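Planner Week at the Bench

1 min read

Hi all! I promised Leonie a gallery page for our grasp planner, so here it is – short, and a bit messy, like the week was.

We've been rewriting the part of Prirkari that picks wrist paths. The old version sampled 341 candidates per move and threw most of them away, which made every replan feel like waiting for a bus. The new one keeps the good ones from the last move and only tops up to 216. Devendra wrote the cache and I broke it twice (sorry, Devendra!).

The collision checks are still my favorite bit. I moved them ahead of the scoring step and the planner log shrank to 2,327 lines per run.
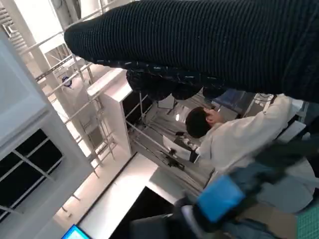 Next up is the timeout. It's set to 45 milliseconds right now, and Ute wants it lower before we merge the branch. I think we can get there if I stop logging every single joint limit warning.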